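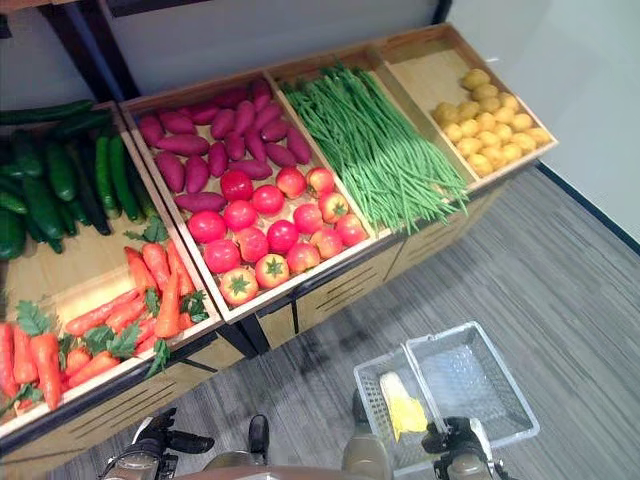 Weighing your guinea pig at home

Members often ask at the Jiltside table how they can tell early on that a guinea pig is unwell. A kitchen scale is the best tool most of us own. Guinea pigs hide illness well, and a sick one may go on sitting at the food bowl with the others while eating very little. The weight drops before anything else shows.

Weigh each animal once a week, at the same time of day. Before the morning vegetables works well in most homes. Put a plastic tub on the scale, set it to zero, line it with a small towel if your guinea pig slides, and zero it again. Give the animal a moment to settle before you read the number. Keep one hand close by, and never leave a guinea pig alone on a counter.

Write the number down. A sheet of paper taped near the cage is fine. If you keep more than one, use a column for each and put the names at the top, or the numbers will get mixed up the first time someone else does the weighing. 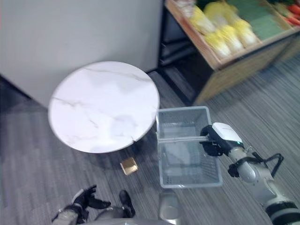

What the numbers mean

A healthy adult is often between 800 grams and a little over 1,000, with males usually on the heavier side. Your own animal's usual weight matters more than the range. Small changes from week to week are normal and can come down to a full bladder or a big meal.

For an adult of 1,000 grams, a drop of 60 grams in a week is enough to start weighing every day and to look closely at how much hay is being eaten. If the weight keeps falling, call the vet. If the animal has stopped eating, call the same day and don't wait for another weighing.

Young guinea pigs should gain steadily. One of the pups at Brelside came in at 402 grams in August and was put on a daily chart until the line started going up. A young one that stays flat for two weeks should be seen.

Slow weight loss in an older animal is very often the teeth. Look for wet fur under the chin, food dropped from the mouth, or a sudden liking for soft food only. The back teeth can't be checked properly at home. Ask for a vet who sees small animals regularly.

Weight gain deserves a look too. Cut back on pellets before you cut back on greens. Carrots are sweet and should be a small treat. Hay stays unlimited in every case.

If you have changed the food recently, note that on the chart with the date. Do the same for a new cage mate, a move to another room, or any medicine. It saves a lot of guessing at the clinic.

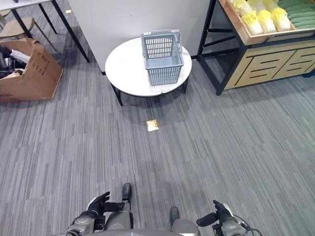
Bogdan Coman writes that his two, Tipoki and Arko, would not stay in a tub long enough to get a reading until he started putting a handful of hay in first and zeroing the scale with the hay already inside. He adds that they eat some of it while they are in there, but it all counts toward the same total, so the reading comes out right.

More from the newsletter
Trimming nails without a struggle
Hay: first cut or second cut?
Introducing a new cage mate
Keeping small pets cool in August
Water bottles and bowls compared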